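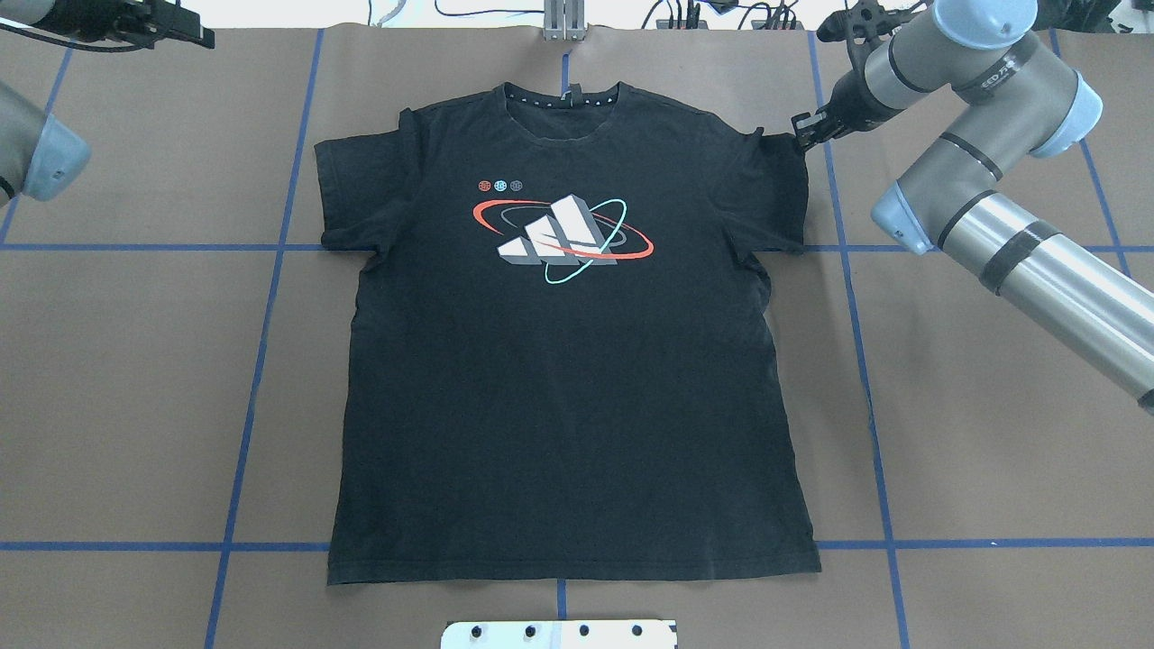 Dec 31, 2025

Screens and emulsion, end of year

Last session before the break. I wanted to get the coating trouble sorted before February, when the Flikutville order starts and we will not have a spare screen to play with.

The trouble again, for anyone reading this who was away: pinholes along the squeegee side, mostly in the lower third of the screen, and edges of fine lines going soft after a few dozen pulls. It started when we opened the second tub of Wirnico. Enikő Vass thought it was the tub. I thought it was the drying cupboard. We have been going round on this for weeks without changing one thing at a time, so today I did that.

Room was at 21 degrees all day. Cupboard a bit warmer, but I forgot to write it down before I opened the door, so no figure.

Test screens

Used four of the old aluminium ones from the Skerelia lot, all the same mesh, all degreased together in the big sink and left to stand overnight. I coated two from the old tub (there was just enough left if you scraped) and two from the new. One of each went flat in the cupboard, print side down. The other pair went in upright, the way we have been doing it since the shelf broke.

Same trough, same angle, one coat on the print side and two on the squeegee side. The trough has a nick near the left end, about a finger's width in. I have marked it with a pen. Please don't file it, I want to see whether the line it leaves matters at all.

Exposed all four with the usual film, the one with the radiating lines and the tiny type. Washed out with cool water from both sides.

Results so far

Old tub, flat: clean. Held the smallest type. No pinholes against the light.
New tub, flat: clean, maybe a shade softer on the thin lines. I would print from it.
Old tub, upright: thick at the bottom edge, and the lower part washed out slowly. Three or four pinholes.
New tub, upright: same again but worse, with a run down one side.

So it is mainly the cupboard, and the new tub makes it a little worse. It pours thinner than the old one did. I rang Szalai to ask if the mix had changed and got the holiday message. Will try again when they are back.
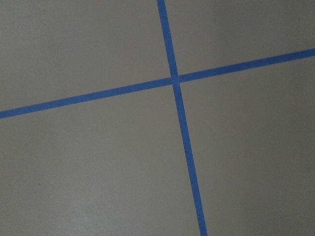
The lamp

Hour counter on the exposure unit reads 2,360. The sheet in the lid says to think about changing the tube at 2,000, so we are well past it. The light still looks the same to the eye but that means nothing with these. A weak lamp would also explain soft edges, and it would explain why we have been creeping the exposure time up since the summer without noticing.

Did one step test with the strip of card moved along. The best step was the second from the end, longer than the time written on the wall. I have crossed out the time on the wall and pencilled in the new one. When the new lamp goes in, rub it out and do the step test again before coating anything for a customer.

There is a spare tube on the top shelf behind the reclaim fluid, still in its sleeve. I didn't fit it today as I wanted the four screens to be comparable.

Squeegees

Went through the rack while the screens dried. The wide blade has a rounded edge at one end and is leaving a heavier deposit on that side. On black garments with a white underbase it shows up as a dull strip after flashing. Turned the blade round in its holder, which gives us one fresh edge.

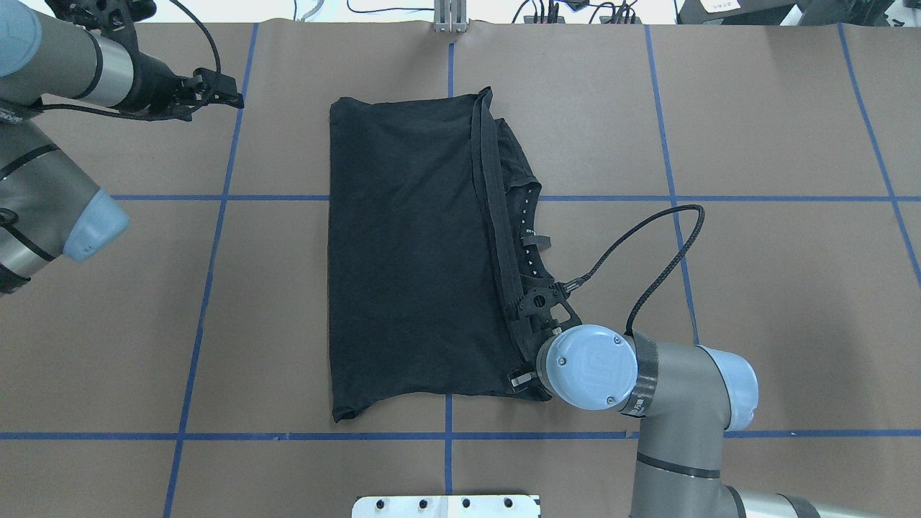 The narrow ones are fine. The one with the cracked handle is fine too if you hold it low down, but it needs glue and a night in the clamp.

Ink

White is down to 2 tubs, one of them already open. The open one had a skin on it, which I lifted off and threw away. What was underneath stirred up well. Orange and mint are both good for months. Someone has been putting the lids back without wiping the rim, and the mint one took a screwdriver to get off.

To do

Mend the shelf so screens can lie flat. This comes first.
Fit the lamp, write the counter reading inside the lid, step test.
Ring Szalai about the Wirnico.
Strip the two upright screens. I have left the flat pair in the rack with masking tape on the corner; keep those for a print test.
Order white.

Sink is drained and the cupboard is off at the wall.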